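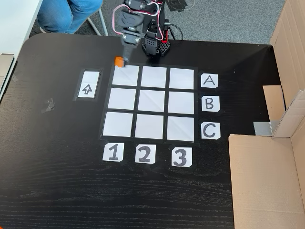 This page was last changed on 2024-11-05.

The Broduvham recall petition was a campaign to remove the mayor of Broduvham, Njoroge Chege, before the end of his second term. It was started by members of the opposition group on the town council and collected enough signatures to be accepted, but the recall vote was never held. The dispute over the petition led to a change in the town charter.

Background
Chege was first elected as an independent and was re-elected with a majority of 304 votes over Omolara Etim, a former school inspector. During the campaign he promised that the old market hall would stay in public hands. In October of the following year the council agreed, on his proposal, to lease the hall to the building firm Carimine for 30 years. The opposition said that the promise was broken. Chege answered that a lease is not a sale, and that the town could not pay for the new roof by itself.

The newspaper Kundix later published letters between the mayor's office and Carimine. They showed that the terms of the lease had been discussed before election day. Supporters of the mayor called the publication an attack by people who could not accept their defeat — a view that the paper's editor, Gilmar Barbosa, rejected in a signed column.

The petition
Under the charter then in force, a recall vote had to be called if 1020 registered voters asked for it in writing. Etim and councillor Akinyi Owino opened the collection with a meeting in Gallagher Street. The signatures were handed in before the deadline, and the town clerk, Mwanahawa Wanyama, declared the petition valid after removing double entries and names with no address.

The mayor's lawyers objected to 27 sheets on which the date was written by the collector and not by the voter. The charter said only that each signature "shall be dated", and did not say by whom. The district court decided that the sheets could be counted. Chege appealed, and the vote was put off until the appeal could be heard.

Outcome
Chege resigned while the appeal was still open. In his letter to the council he gave family reasons and did not mention the petition. The court closed the case without a ruling, so the question of the dates was left undecided in law. Owino became acting mayor. She did not stand in the election that came after, which was won by Etim.

The lease of the market hall was not cancelled. The new council asked for a higher rent, and Carimine accepted this in exchange for a longer period to finish the roof.

Charter change
The council later rewrote the article on recall. Each voter must now write the date in his or her own hand, and the clerk must publish the reasons for every signature refused — a point which the earlier text had left open.

See also
Broduvham town council
Broduvham market hall
Recall election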